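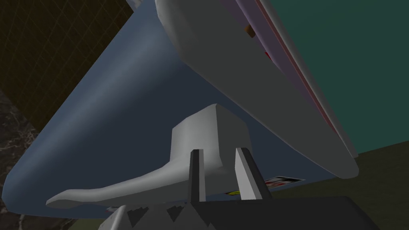 Progress on the simulated handle tasks

February was our best month so far on the Plallow project, and we're excited to share where things stand. The task set in the simulator now includes reaching up from below to a lever handle on the underside of a fixture. An operator steers the arm by remote control, brings the two fingers up to either side of the handle's base, and then works the lever.

We recorded 403 demonstrations of this task, which brings the total across all tasks to 3625. Each one is saved with the view from the gripper looking upward, and that view has made a real difference for the operators. From the room view they were mostly guessing at the gap between the fingers. Now they can line up on the stem before they commit, and new people pick it up fast!

What still needs work

We threw out 31 recordings where the operator backed off and tried again several times. They may be useful later for teaching recovery, so we kept them in a separate folder on the Wamix server.

Lag on the remote link from the Gundwood office is still a nuisance – worst in the afternoon, when the operators slow down to make up for it. Siddiqui has sent us an updated controller driver and we'll test it on Wednesday.

Next period

Train the first policy on the handle demonstrations alone, then on the full set, and compare the 2. Add more variety in fixture shape and wall color. We'd also like to try a shorter approach path – several operators have asked for it.

Spending is on plan and we are not asking for any changes to the budget.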